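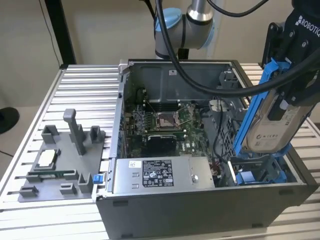 August, bench notes, day 6 with the Mudik kit

Drive insertion today. Savetti's quote for the full package is still pinned over the sink, and I'd like to have an opinion before they call again.

For anyone joining late: Mudik is Trolstead's assembly kit. You get the software, a fixture plate you print from their files, and a phone number. We supply the arm, the gripper and an old desktop tower that has done nothing to deserve this. The brochure says "ready in an afternoon." It doesn't say whose.

Setup as of 10:30. Tower on its side on the extrusion table, side panel off, CPU socket bracket open. Processor and memory strip parked in their places on the printed plate. Hard drive goes in its blue caddy, caddy goes in the Robotiq, Robotiq goes to the drive cage. Simple enough to write down.

Caddy rails are long and they flex. Their default grip force is 102 in whatever unit Trolstead uses (the manual calls it "units"). At that setting the caddy bows a little and the rails no longer want to be parallel. Dropped it to 80 and the drive sags on the approach. Left it at 90 for now – not elegant, but the rails meet the cage.

Error 202 again, twice before lunch. Manual entry for 202, in full: "Unexpected contact." I'd have thought contact was the product.

Ermanno Bassi came by and asked why we don't teach the approach at an angle, the way a person would do it. Tried it. Better. Mudik's wizard only offers straight down, so I had to go in through the script editor, which they list as an "expert feature" and bill separately after the trial. Noted for the review.

Compared with the Caruso demo in spring: Mudik's plate is much nicer to load, and Caruso had the better recovery after a missed pick. Price gap is some 2,000 a year in Caruso's favor, before the expert feature.

To do
– reprint the plate with a deeper processor pocket
– ask Trolstead what a unit is
– memory strip next, both latches open first
– keep my sleeves away from the cables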